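Learning a Folk Dance From a Workbook: Does Written Notation Help Beginners?

Student project report, Dance and Community Arts

Group members: Felista Sang, Zoltán Pálfi, Imani Shemweta
Supervisor: Trinh Lã

1. Background

Our group wanted to look at how adults learn a set folk dance when they only get to class once a week. All three of us have taught beginners in some form, and we had the same complaint. People leave the hall knowing the dance, and by the next class the second half has gone. Teachers usually deal with this by repeating the whole thing from the start, which is slow and bores the people who did remember.

There are plenty of videos for this sort of thing. We were more interested in paper. A booklet is cheap, it can sit on the kitchen bench, and it doesn't depend on a phone with enough battery. The question was whether a beginner with no training in notation could get anything useful out of one.

The dance we used was a circle dance in 6/8 that Awuor Waweru teaches at the Biwott Hall on Sunday afternoons. It has four figures, a travelling step that changes direction twice, and a turn in the last figure that most people find hard. Awuor gave us permission to write it down and checked our drafts. She has since asked for some changes to the third figure, so the version in our appendix isn't her final one.

2. The workbook

We called the booklet Staslow. The name has no meaning — we needed something short for the cover and it stuck. The first draft ran to 24 pages and was far too long. Awuor read it and said she would not have finished it herself. The version we tested was 10 pages including the cover.

Each figure had one double page. The left page gave the steps in words, with counts beside them. The right page showed a floor pattern drawn from above, with a filled foot for a step that takes weight and an outline foot for a touch. We argued for some time over whether the floor pattern should be drawn from the dancer's view or the teacher's. We settled on the dancer's view, so that the top of the page is always the way you are facing when the figure begins.

Arm positions were left to a single page at the back. This was a mistake and it is covered in section 5.

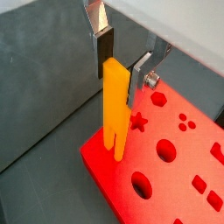
3. Method

We recruited from Awuor's two beginner classes. Anyone who had danced the piece before was left out. One class was given the workbook at the end of the first lesson and the other was given a sheet with only the name of each figure and the counts. Both classes were taught by Awuor in the same way and with the same music.

After four weeks each person was asked to dance the whole piece in a small circle with two others, without the teacher in the circle. We filmed the feet only. Imani and Zoltán marked the films separately, giving up to 100 points, with most of the points for weight changes and direction and the rest for timing. Where their marks were more than 10 points apart they watched the film again together.

We also asked everyone to keep a short practice diary. We didn't ask for minutes, as people are bad at guessing minutes. We asked them to write down the day, which figure they worked on and where they got stuck.

The printing came to more than we had budgeted. We had allowed 200 dollars, and the first quote was well above that because of the coloured floor patterns. We went to black and grey for the second print run and used thicker paper for the cover only.

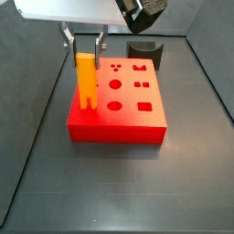

The grey printing caused one problem we hadn't planned for, which was that the outline foot and the filled foot looked too much alike in poor light. Two people in the workbook class told us they had practised a touch as a full step for a fortnight. We drew a small bar across the toe of the outline foot with a pen in every remaining copy. If the booklet is printed again, the bar should be part of the drawing.

4. Results

The workbook class did better on the order of the figures. Nearly everyone in it got through all four figures in the right order, while several people in the other class either skipped the third figure or went back to the first by mistake. Direction changes were also better in the workbook class.

Timing was a different story. There was no clear gap between the classes, and the best timing marks all went to people in the sheet-only class. Felista thinks this is because they practised with the music, having little else to go on, and the diaries support her to some extent. Several workbook users wrote that they had gone through the steps at the bench or in the hallway with no music at all.

The turn in the last figure was poor in both classes. Our drawing of it shows three feet on top of one another and is hard to read. Awuor taught it in the end by having people walk the turn in a square, and we should have drawn it that way too.

The diaries held 1570 words once we had typed them up, which is not much for the number of people involved. Some were very full. Others had one line for the month. We have used them as comments and have not tried to draw figures from them.

5. What we would change

Put the arms on the same page as the feet. People treated the back page as an extra and most never turned to it, so they came to class with good feet and their arms by their sides.

Print the counts in groups of six with a gap between each group. We had run them together in one line to save space, and people lost their place.

Add a note at the top of every double page telling the reader to play the music first and clap through the figure before stepping it.

Draw the final turn as a square, one foot position to each corner, and leave out the arrow.

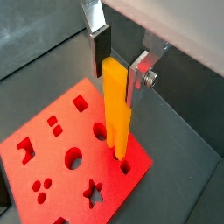
6. Limits of the project

The two classes were not the same size and did not meet at the same time of day. The evening class, which had the workbook, was younger on the whole and a few of its members had done other kinds of dance. We can't separate that from the effect of the booklet. Four weeks is also short. We would have liked to bring people back in June to see what they had kept, but the hall was booked and Awuor was away.

Zoltán and Imani both knew which class was which when they marked the films, as they had helped at the lessons. A marker from outside the group would have been better.

7. Acknowledgements

Thanks to Awuor Waweru for her teaching, her corrections and her patience with our third figure, and to both beginner classes for letting us film their feet. Trinh Lã read two drafts of this report and lent us the speaker. Copies of the workbook can be borrowed from Felista until the end of term.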